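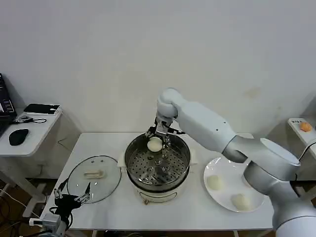
The woman who runs the steamed bun stall at Skonduscombe market has asked me to leave her name out of this. "Everyone round here knows who I am," she told me, "and everyone else can just come and eat." So I'll respect that, although if you've ever queued along the church wall on a Saturday morning with your stomach growling, you know exactly who I mean.

I'd been pestering her for an interview for ages. She finally gave in on the condition that I came before opening and didn't get in the way, so there I was in her kitchen at half past five, clutching a mug of tea and trying to look awake. She was already two hours into her day and horribly cheerful.

I asked how it all began and she pulled a face. "I was rubbish at it," she said. "Really rubbish. My first lot came out like golf balls. My sister's dog wouldn't touch them, and he eats socks."

She'd been working in the office at Chisholm, the carpet people on the ring road, and had got into the habit of making buns on Sunday evenings because she missed the ones she ate as a student. It took her the best part of a year to get a batch she'd give to anybody outside the family. She took those into work in a cake tin, and by the end of the week people were leaving money on her desk for the next lot.

"I thought they were being kind," she said. "Then somebody from accounts got quite cross with me because I'd run out of the pork ones. That's when I thought, hang on."

What was she doing wrong at the start? I had a selfish reason for asking, because mine come out wrinkled and a bit grey and I've more or less given up. She laughed and made me describe exactly what I do, and then went rather quiet, like a dentist.

"You're rushing the second rise," she said. "Everyone does. You've shaped them, they look lovely, you want your tea. But pick one up. If it still feels heavy for its size, put it down again and go and do something else. It should feel like it's got air in it."

And the wrinkles? She thinks those are mostly down to the lid. She turns the heat off, opens the lid just a crack and leaves it like that for five minutes before she takes it off properly. "I know you want to look. I want to look! I've been doing this for years and I still want to look." She wraps a tea towel round the lid as well so it doesn't drip on the tops, though she says that plenty of good cooks don't bother and she isn't going to fall out with anyone over it.

She did have a proper opinion about flour, mind you. She won't touch strong bread flour for buns, as she finds it makes them chewy, and she uses ordinary plain with a spoonful of cornflour in it. For a while she was paying silly money for a special bleached one because she wanted that bright white you get in restaurants. "Then I did a batch of each and put them out side by side, and the customers ate both and didn't say a word. So that was the end of that."

By this point she was pleating, and I'd lost track of my questions because I was watching her hands. Her left thumb stays tucked inside, holding the filling down, and the right hand does all the folding, and the whole thing takes her less time than it takes me to find the end of the sticky tape. She let me have a go. Mine looked like a dropped scarf. "That's a perfectly nice bun," she said, and put it at the back.

The stall only does 2 fillings most weeks, pork with spring onion and a mushroom one with plenty of white pepper. She's been told more than once that she ought to do more. Last winter she tried a cheese and pickle one, which I thought was wonderful and which she won't discuss. On a good day she makes 113 buns, a number so odd that I had to ask.

"It's what the big bowl makes," she said. "I've never got it to come out at anything sensible. I used to faff about with the scales trying to get it to 120 and in the end I thought, well, who's it for?"

The money side is less jolly. The pitch fee went up in April, and pork has gone up, and she's held her prices longer than she feels she should have. A café in Vostance has asked her to supply them through the week, and she's been round and round it. She'd have a steady income. She'd also have to take on help, and find a bigger kitchen, and stop doing the part she likes.

"I like it when they bite in and burn their mouths," she said. "That sounds awful. But I do tell them to wait, every single one of them, and they never do, and they stand there going hoo-hoo-hoo with their eyes watering and then come back for another. I wouldn't see that in Vostance, would I?"

I asked what she has for breakfast on market days, expecting the obvious. Toast, it seems. Toast and marmalade, standing up, at four in the morning. She can't face a bun before noon.

She packed me off at 7 with a paper bag of pork ones and strict instructions to let them cool. I got as far as the car park - hoo-hoo-hoo, all the way home.

The stall is at the church end of Skonduscombe market, next to the Ziltetti coffee van. Take cash, as her card reader only works when it's in the mood.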